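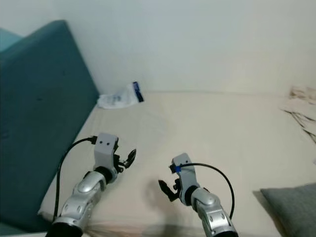
Jela on the bed rig, both grippers empty. Thread on what we got out of the pillow work, typing this between runs so forgive me

1/ Short version: we stopped labeling grasps by where the fingers land and started labeling by how much the cushion sags. Two-arm pickup of soft stuff got a lot better. Long version below

2/ Background for people who missed the February posts. Jela is our two-arm policy for bedding. Pillows, cushions, folded blankets later if we ever get there. Trained on teleop demos, 945 of them after cleaning

3/ Cleaning threw out more than I wanted. Mostly demos where one arm closed way before the other and the pillow got dragged across the sheet. Operators hate redoing those. I hate redoing those

4/ Old method (Ikonen): predict two contact points on the cushion, go there, squeeze. Fine on boxes. On a pillow the contact points move the second you touch it, so you're aiming at something that has already left

5/ Ikonen failures were boring and all the same. Left side bunches up, right side slips, pillow rotates, drops. Over and over. I have so much video of this

6/ New thing (Jellau, yes the names are getting silly). Same arms, same grippers, same cameras. The only change is the target. Instead of two points we predict the outline of the lower edge of the cushion once it's off the bed, and let the arms work out the squeeze that gets there

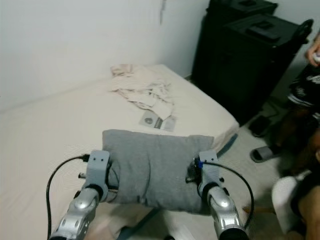
7/ The middle always hangs lower than the ends. That dip is the whole signal. Too flat = squeezing or pulling too hard and something is gonna pop out. Too deep = grip is weak and you have a second or two before it goes. There's a band in between that is pretty forgiving

8/ We don't measure force at all btw. Asked this a lot. No force sensor, no tactile pads. Head camera plus joint positions, that's the entire input

9/ Results. 300 trials per method, same cushion set, start poses shuffled. Ikonen dropped or missed way more than I'm comfortable putting in a thread before the writeup is out, Jellau failed 11 times. Eleven. I reran the count becuase I didn't believe it

10/ Of those 11, 4 were the same thing – pillow starts right up against the wall and the far edge is hidden. Model guesses the outline, guesses wrong, arms close on a corner. Known problem. Not fixed

11/ The rest are a mix. A couple look like plain calibration drift late in the day. One I can't explain and have watched too many times

12/ What did NOT help: more demos. We trained on half the set and on the full set and the curves sit basically on top of each other. Relabeling the ones we had did more than a whole month of collecting. Kind of painful to write that down

13/ Also did not help: slowing the arms. I was sure it would. Slower closing gives the fabric more time to creep and one end goes early. Medium speed, both sides together, is the sweet spot for us

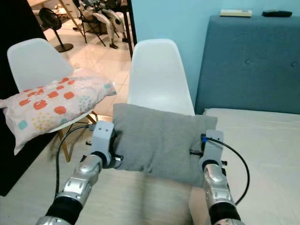
Gray cushion between the grippers, just above the sheet

14/ Labeling cost, for anyone thinking of trying this. Lower edge is quick to trace, a handful of clicks on one still per demo. We pick the still where both arms have stopped moving. If you pick it earlier the outline is junk, the fabric is still swinging. Lost several days to that before we noticed

15/ Someone in the replies to the last thread asked about color. Gray pillow on a cream sheet is easy mode, sure. White on white is worse, the edge gets lost in the sheet. Trials above are all with decent contrast and I'll say so in the paper

16/ Shape matters more than color anyway. Rectangles good. Round cushions okay. Long bolsters bad, the dip is too shallow to read and the model thinks everything is fine right up until it isn't

17/ Comparison I still owe people: Erkine, the one that uses a full cloth sim to plan the lift. I have it running, it's slow on our machine and I don't trust my settings yet. Not posting numbers till I do. If you've tuned it for thick cushions please message me

18/ Next up is placing. Lifting is half the job, the pillow has to end up at the head of the bed and the right way up. Right now Jela just opens both grippers and hopes. Release timing seems to want the same trick in reverse, watch the dip flatten as it touches down, but that's a guess from a few tries

19/ Labels and the tracing tool go up with the writeup. Weights probaly later, need to sort out the license first

20/ ok back to the rig, wall cases next. Will add to this thread if the one weird failure ever makes sense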